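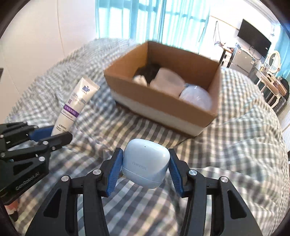
What do you do with the small things guests leave in a room?

We box them, list them and mail them back. Whatever was left in one room goes into one cardboard box, and the box stays closed to everything else until the owner has been reached. Toothpaste, earbuds, chargers, reading glasses and single socks are all handled the same way. There is no minimum value.

About Manalo Returns

Manalo Returns collects, sorts and ships left-behind belongings for small hotels, guesthouses and furnished rentals. We work with 40 properties, most of them with fewer than 20 rooms. The company was started by Kenneth Espiritu and Renato Tolentino, who had both worked the front desk at the same guesthouse and had both spent too many afternoons looking through a drawer of unlabeled chargers.

The first version of the service was one shelf in Renato's garage and a notebook. We moved into our present workroom in February, two years after that. It has a loading door, a long sorting counter and enough shelving for 280 boxes.

How the work is done

Sorting starts in the guest room, on the bed. Housekeeping staff asked for this early on. The bed is the largest clear surface in most rooms, and small items show up well on a plain or checked cover. Things roll off desks, and bathroom counters are often damp.

The open box goes on the bed first. Larger and flatter items go in at the back. Anything that could leak gets its cap checked and goes into a clear plastic bag. Toothpaste is the usual one, along with sunscreen and contact lens solution. Electronics go in last, near the top, wrapped in paper. An earbud case is opened once to see whether both earbuds are there, and the answer is written on the list. We do not pair, charge or switch on anything that belongs to a guest.

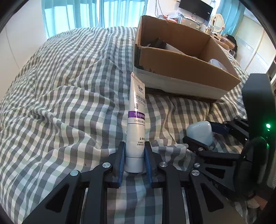
Toiletries are the part of the job people ask us about most. Many properties throw them out, and a half-used tube costs less than the postage. We keep them anyway for 10 days when they come in with other belongings, and the owner decides. A fair number of guests want them back, mostly when the product was bought abroad and is hard to find at home. If a label is in a language none of us reads, we copy the brand name onto the list and leave the rest to the owner. Open food and razors are thrown out the same day.

Every box gets a paper list with the property, the room number and the contents. One copy goes in the box and one stays with us. The property contacts the guest, and we take over once there is an address. Guests pay the postage. The property pays us a flat monthly fee, whatever the number of boxes.

Who we are

Kenneth Espiritu looks after the properties and does most of the driving. Renato Tolentino runs the workroom.

Amado Baluyot packs. He came to us from a furniture mover and still folds a box flap faster than the rest of us can find the tape. Jericho Barredo answers the phone from 8 a.m. and keeps the lists. Rommel Ocampo trains housekeeping staff at new properties. His session takes some 40 minutes and is held in a regular guest room with a box and a bag of ordinary items.

What we don't take

Passports, cash and medication stay with the property and are handled under its own rules. We also don't take anything too heavy for one person to carry.

Working with us

New properties get 2 visits before the service begins. On the first we look at where boxes can be stored until pickup. On the second Rommel holds the training. Flat boxes, bags, tape and list pads are included in the fee, and Kenneth brings more when he comes by for the pickup.

Guests looking for something they left behind should call the property first. Please have your room number and checkout date ready.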